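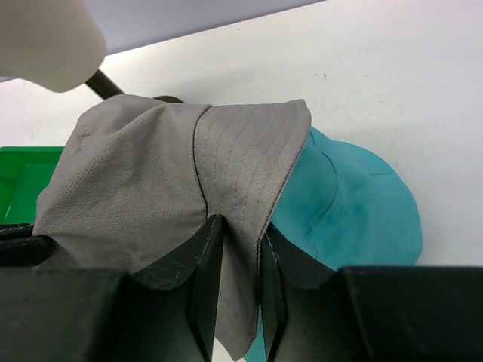
Storing and washing baseball caps

Stack caps by nesting one crown inside the next, brims all facing the same way. Don't fold the brim or push the back half into the front if the cap will sit for months. A shelf 18 inches deep takes two rows.

Cotton caps can be washed by hand in cool water with a little dish soap. Soak for 20 minutes, work the sweatband with an old toothbrush, rinse and press in a towel. Older caps may have cardboard in the brim -- spot clean those only.

Dry over an upturned bowl, away from the heater. Wash a teal or other bright cap by itself the first time.

Creased crown: stuff with a hand towel, steam from the outside, and leave it stuffed overnight.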